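Stesix Club Pack for Robot Arm Classes

A practice task for school robotics clubs that runs in simulation. Students program one arm to move letter cubes onto a thin flat board.

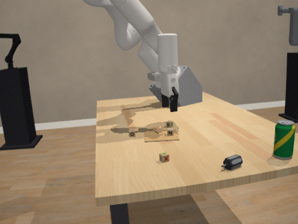 The pack has 72 starter layouts and works with the Fuvham lesson plans. 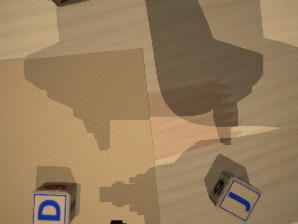

Overhead view with "D" and "J" cubes.

Each seat license covers one student for a school year. Beginners start with a single pick. The "O" cube at the gripper, left of the board, is a good first target.

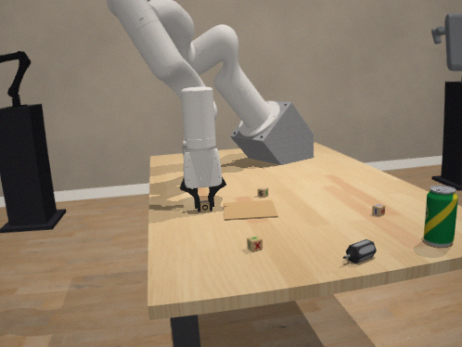
Scoring is by placement and time. Teams get 300 seconds per run.

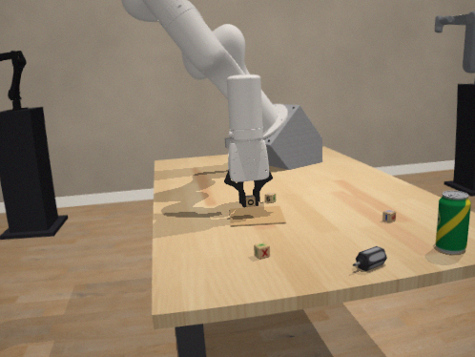
Club license: 2 coaches, unlimited runs. Item 262.

Contact Stesix | Copyright Stesix | Back to top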